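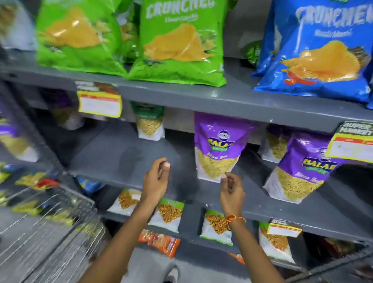

Fig. 4. Snack bay, top and second shelves: chips above, sev packets below.

Section 4. Filling and facing the snack bay

This section covers the Gukby gray metal shelving unit when it is used for bagged snacks. Assembly of the uprights and fitting of the shelves are covered in Section 3. Complete that section before putting any stock on the unit.

4.1 Before you start

Have the following at the shelf:

- stock for the bay, in its cartons
- price labels and holders
- a dry cloth
- a carton knife with a guarded blade
- the bay plan for your store (Tellcombe stores use plan B; Ornandale stores use plan B or C)

Check that every shelf is level and that all clips are pushed fully home. A shelf that rocks when you press one front corner has a clip out of place. Take the shelf off and refit it. Do not bend the clip to make it fit.

CAUTION: Open cartons on the floor or on a cart, never on the shelf. A blade that goes through the carton will go through the bags under it.

4.2 Shelf spacing

Shelves are 1000 mm wide and 400 mm deep. Set the clear height above the top chip shelf to 500 mm if another shelf or a canopy is fitted over it. If the top is open, no clearance is needed.

Note: Spacing for the second shelf depends on the packets your store carries. Stand or hang the tallest packet in place, then leave enough room for a hand to reach over it and lift it out. If the packet has to be tilted to come free, move the upper shelf up one slot.

4.3 Top shelf: large chip bags

1. Wipe the shelf from back to front.
2. Sort the bags by flavor before you place any. Bags of the same brand often share a logo and picture and differ only in color and in a small line under the name. CRUNCHEZ bags, for example, come in green and in blue. Read the flavor line as well as looking at the color.
3. Place the first row at the back with the brand name facing the aisle.
4. Add further rows in front, one flavor to a row. Do not press the bags together to gain space. Seals split under pressure and chips break.
5. Stop when the front row stands just behind the shelf edge. Nothing should lean over the label rail.
6. Look along the shelf from each end and pull out any bag that has slipped in behind the wrong flavor.

Note: If a bag will not stand, shake the contents gently toward the bottom and set it down again. Replace any bag that has gone flat.

4.4 Second shelf: sev and other small packets

1. Group packets by brand first, then by product. Keep each product in its own column.
2. Turn each packet so the name can be read from the aisle. Where the packet has a clear window, as on the Balaji Aloo Sev, keep the window uncovered.
3. Bring the oldest date to the front.
4. Straighten packets by the bottom corners. Pulling on the top edge may open the seal.
5. Check that labels hanging from the shelf above do not cover a product name. Slide the label along, or shift the packet column, until both can be read.

CAUTION: Do not mix brands in one column, even for a short time during filling. White packets with a green top are easily confused with one another.

4.5 Price labels

1. Fit the header tab to the top of the holder.
2. Slide the printed label in from the side until it stops.
3. Hang the holder on the front edge of the shelf, below the product it belongs to.
4. Run a finger along the edge to make sure the holder is seated.

The yellow-bordered holders take label stock from Becerra, part 115. Other stock may curl or slide out. A label that has faded or cannot be read from the aisle should be changed the same day. Remove holders for products you no longer carry.

4.6 Facing up during the day

Pull stock forward whenever a gap opens in the front row. Start at one end of the bay and work to the other, top shelf first. Use both hands, one to hold back the neighboring packets and one to move the packet you want. Put stray items aside and return them together when the bay is finished.

If a product is out of stock, leave its space and its label in place. Do not spread the next product across the gap unless the bay plan says so.

4.7 Cleaning

Empty one shelf at a time. Remove crumbs and dust with the dry cloth, then wipe with a damp cloth and mild soap. Dry the metal fully before restocking. Do not use scouring powder.

Continue to Section 5, End panels and hooks.

Last revised 13th January

Shares 3 | Comments 0

We use cookies to remember your settings on this site. Accept | Manage choices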